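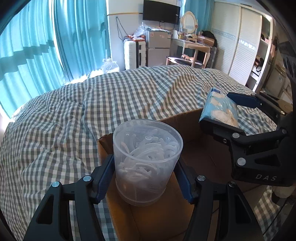 Never start with the kitchen, she told me, before I'd even gotten my notebook open. Start with the drawer next to the bed. It's small, it's full of things you forgot you owned, and you can be done with it before your coffee gets cold.

I'd called her up because I'm moving in January and I have packed exactly one suitcase. She runs Ulent, a tiny packing business on Pacheco Street, and she's been putting other people's belongings into cardboard for 17 years. I was hoping for a trick or two. I got most of an afternoon of opinions, and I loved every minute of it.

Her biggest thing is the bed. She packs on it whenever she can, covers pulled flat, box right in the middle. "Everybody gets down on the floor," she said. "Then they're up, they're down, they're crawling after a marker, and by four o'clock they hate their own house. The bed is the right height if you sit on the edge, and the little stuff doesn't roll under anything." What about dust, I asked? She gave me a look. "You wash the duvet cover. You were going to wash it anyway."

We talked a long time about little stuff. I always figured moving was about couches, but she says couches are easy, two people and a door. It's the bits and pieces that eat up your week - the plastic doodads, the snack packets, the toy that belongs to a set you gave away. Her answer is see-through containers with lids, and she saves every one that comes through her kitchen. "If I can see what's in it, I don't have to write on it," she said. "And I don't have to open it on the other end to find out I didn't want it."

So one kind of thing per tub? Ideally, yes. She's not strict about it, though (I'd been bracing for strict!). Past a certain point on moving day, she told me, anything can live with anything, and a soda can ends up next to a figurine and the world keeps turning. 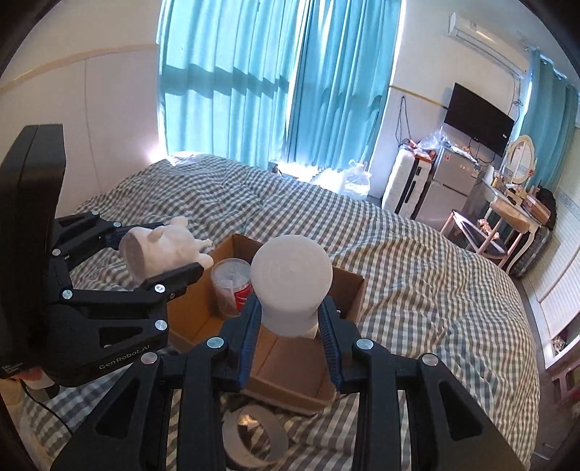 Box on the checked duvet, tape in front.

I brought up tape because I always lose mine. She has buying rules for it that I won't repeat in full, but the short version is to get one good roll and put it back in the same spot every single time. Hers goes in front of the box. She used to wear it on her wrist like a bracelet until it took some arm hair with it. She also leaves the top open until the very end of the day. "You close it too early and I promise you, there's a sock," she said.

Her worst job was an apartment over in Redelus, 574 square feet, one closet. It took 208 boxes. I made her say that number again. The owner collected miniatures, the kind of thing that fits in your palm, and wanted each one wrapped separately. "I dreamed about tissue paper," she said. She'd do it differently now, standing the sturdy ones up in low boxes with something soft between them and saving the wrapping for anything with ears or a thin handle. Ears break first, apparently. Ears and then tails.

And light bulbs? I asked because I have a whole shelf of them. She takes them out of the lamps, always, and they ride in the car with her, up front if there's space.

I wanted to know if she ever talks people into throwing things out. She doesn't, or she says she doesn't. She'll hold something up and wait. If the person says "oh, that" in a certain voice, it goes on the chair instead of in the box, and they look at the chair together after lunch. "I don't say a word about the chair," she said, and then talked about the chair for ten minutes. One client kept everything on it. Another one gave away the chair too.

Food packets get their own box, by the way, and it's the last one in the truck. She doesn't care how squashed the chips get. You'll be starving when you arrive and you won't know where the plates are.

I went home and did the bedside drawer. It had 100 rubber bands in it, and yes, I counted, because by then I was sitting on the bed with a plastic tub and having a pretty nice time. The kitchen I haven't touched.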